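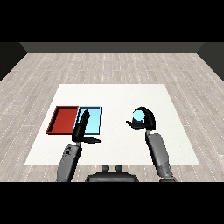 When does the Tarnden recycling center reopen? The gates open again in August, once the new drainage is in and the access road has been resurfaced.

Arbridge town council confirmed the dates in a notice posted on 25 March 2020. The center on Lebrun Road has been closed to cars since the winter floods, when water came up through the lower yard and lifted part of the paving.

Hestel, the contractor hired for the work, will replace 277 yards of pipe and raise the lower yard by 18 inches. The entrance will also be widened so that two vehicles can pass — drivers have complained for years about backing out onto the road.

"The old drains were too small for the site," said Mireille Vidal, who manages waste services for the town. "We patched them twice. This time they are coming out."

Household trash pickup is not affected. Residents with yard waste can leave up to four paper bags at the curb on their usual pickup date. Larger items such as mattresses and stoves can be collected from home for a fee of $30, or $50 for two items booked together. Paint, motor oil and car batteries will not be accepted until the center is open again.

Killian Langlois, who owns the garage across from the site, said he was glad to have a date but worried about trucks parking along the road during the work. The council said Hestel's crews will park inside the fence.

Bookings for home collection can be made by phone or at the town hall front desk.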